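3. The hand-held grippers

The second part of the Brornine build is a pair of hand-held grippers, made so that one person can carry out a two-handed task at a table and have the finger movements recorded. The design had to suit a shared workshop with one printer and no milling machine. Both grippers are built to the same drawings.

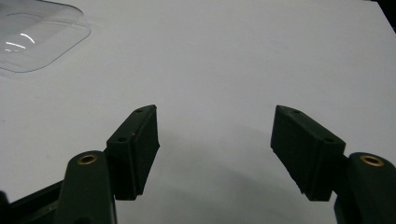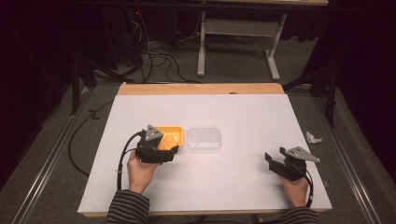

Figure 2. The grippers at the work table. First picture: the finger pads of one gripper, open over the white surface. Second picture: both grippers in use, the left one closed on the orange-yellow tray and the right one open.

Reading time: 4 minutes

3.1 Fingers and pads

Each gripper has two fingers, and each finger is made up of an arm and a flat pad. The arm has a rounded outline and finishes in a curved top with a brass-coloured grommet set into it. The pad is a plain rectangle fixed to the inner side of the arm, angled so that the two pads face each other across the gap. We tried a curved pad first, copied from a kitchen tong. It held round objects well but rocked on anything with a straight wall, and most of the objects in our task list are trays and boxes. The flat pad was kept for all later work.

The face of the pad is matt and slightly textured. A smooth face was tried on an early pair and thin plastic slid out of it whenever the person turned their wrist. Sanding helped for a day or so and then wore off. Printing the texture into the face gave a more even result and took no extra time.

Two small holes run along the top edge of each pad. They were added in October after Kusum Sachdeva pointed out that we were reprinting a whole finger each time we wanted to try a different covering. A strip of rubber or cloth can now be tied on through the holes and taken off again. In the trials reported in section 4 the pads were used bare.

3.2 Body and handle

The body holds the slide that the fingers run on and the sensor that reads their opening. The handle is held in a closed fist, and squeezing it brings the fingers together. The first handle was too thick for two of the people who tried it, and both began to use their thumb on the body to help the squeeze, which upset the readings. The handle was made thinner and the return spring was changed for a softer one.

A triangular plate with small holes is mounted on top of each body. It is the fixing point for anything we want to add, and it can be removed without opening the body. We had meant to use a rectangular plate, but its front corners knocked against each other when the two grippers were brought close together over the same object. Cutting the shape back to a triangle solved this.

Each gripper has a black cable leading away from it. We spent some time on a wireless version and gave it up. The batteries made the hand tired, and the two clocks drifted apart during long sessions. With cables, both grippers share one clock in the recorder box, which we call Prothero after the street the workshop is on. The cable should leave the gripper towards the wrist. When it left from the side it caught on objects and dragged them.

3.3 Work table

The work surface is a large white board laid on top of a wooden table. The table belongs to the workshop and is used for other things in the evenings, so nothing could be screwed to it. White was chosen because the grippers are dark and their outline is easy to find against it. The drawback is that clear plastic is hard to pick out on white, both for a person and for our tracking program. We kept clear containers in the task list all the same, as they are common in kitchens and workshops and a method that fails on them is of little use to us.

3.4 Procedure

A session is a set of short trials with trays and containers on the board. Before each session the person opens and closes both grippers fully 4 times, and the end values are used to scale the readings. No other calibration is done by the user. A trial begins when the person gives a spoken start and ends when both grippers are open and clear of the object. Trials last no more than 40 seconds. Any trial in which an object leaves the board is marked and kept in a separate folder.

We collected almost 500 trials in this way. The most common fault was a slack screw in the slide, which shows up as a reading that never returns to fully open. We now check this screw at the start of each day. The next most common fault was a person lifting a tray with the pads gripping only its rim, so that it tipped as it came up. We left these trials in the main set and gave no instruction on how to hold the tray.

The drawings and parts list are stored under the name Clondance on the workshop server. The version described in this section is the one dated Wednesday, April 14, 2021. Later changes affect only the handle and are listed in the appendix.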